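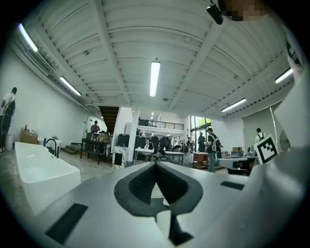 Building Physics / Unit 5 / Handouts

Moisture in buildings with profiled sheet roofs

Revised 4 Jun 2026. Replaces the May version, in which the signs in the vapour flow section were the wrong way round.

Read before the session. The psychrometric chart is on a separate sheet and is not reproduced.

5.1 Scope

The unit covers surface condensation and interstitial condensation in large single-storey buildings: stores, workshops, sports halls, market halls. Rain leaks are covered in Unit 2. The two are often confused on site. A drip under a lap joint on a dry, clear morning is more likely to be condensation, and resealing the lap will do nothing for it.

5.2 Terms

Vapour pressure. The part of the total air pressure due to water vapour. Units: pascals.

Saturation vapour pressure. The greatest vapour pressure air can hold at a given temperature over a flat water surface. It rises steeply with temperature, and the curve is not a straight line. Do not interpolate across wide intervals.

Relative humidity. Vapour pressure divided by saturation vapour pressure at the same temperature, times 100. A figure for relative humidity without a temperature tells you nothing about how much water is in the air.

Dew point. The temperature at which air of a given vapour pressure becomes saturated. Any surface below it will collect water.

5.3 Surface condensation

Take indoor air at 15 degrees C and the underside of a sheet at 5 degrees C. Saturation vapour pressure is 1705 Pa at the higher temperature and 872 Pa at the lower. Condensation starts when the indoor vapour pressure passes 872 Pa, that is, at a relative humidity a little above one half. Most occupied halls go past this in winter without any unusual source of water.

The sheet can be colder than the outside air. On a clear night a roof loses heat by radiation to the sky faster than it gains heat from the air passing over it. Calculations that set the outer surface equal to the outdoor air temperature will miss this case, and for thin uninsulated sheet it is the case that matters. Assume an outer surface at least 2 degrees below air temperature unless you have measurements.

Corrugated or trapezoidal profiles add a further point. Water collects on the underside and runs along the ribs to the lowest fixing, lap or beam crossing, where it drips. The place where water lands is therefore a poor guide to the place where it formed. White finishes show staining early, and stains at the points where a ceiling meets its beams should be recorded on the plan with the direction of fall.

5.4 Interstitial condensation

In a built-up roof the inner sheet (liner) stays warm and the outer sheet is cold. Vapour moves from high vapour pressure to low, normally inside to outside in winter. Two routes:

(a) Diffusion through materials. Slow. Steel liner sheet is close to impermeable, so the diffusion term for the sheet itself can be dropped.

(b) Air movement through gaps: unsealed side laps, pipe penetrations, light fittings, the joint between wall and roof. In practice this carries far more water than diffusion does.

The usual layer-by-layer calculation deals with (a) only. A pass on that calculation means the materials are in a sensible order. It says nothing about workmanship at the joints.

5.5 Case notes

Osarholm store. Uninsulated single skin over a concrete floor laid two months before handover. Dripping reported along the north slope every morning and gone by midday. Source was drying of the slab. Dehumidifiers were brought in and the complaint stopped. No work was done to the roof.

Drurkodby sports hall. Built-up roof, mineral wool between liner and outer sheet. Showers opened directly into the hall. Wool found wet for the full length of the ridge, dry at the eaves. Warm moist air was rising and leaving through unsealed end laps near the ridge. Remedy: laps sealed, extract fan fitted to the showers, ridge wool replaced.

5.6 Remedies, in the order to consider them

Remove or reduce the source of water.
Extract close to the source.
Seal the inner lining.
Raise the surface temperature with insulation.
Ventilate the cavity above the insulation.
Apply an absorbent fleece to the underside. This holds water until conditions allow it to dry and has a limited capacity. It is unsuitable where humidity stays high day and night.

5.7 Exercises

1. Indoor air at 15 degrees C has a vapour pressure of 1100 Pa. Find the relative humidity and, from the chart, the dew point.

2. For the Osarholm store, sketch sheet temperature and dew point against time over one clear night. Mark the period of wetting.

3. Explain why the eaves wool at Drurkodby was dry.

Hand in 1 and 2. Exercise 3 will be discussed in the session.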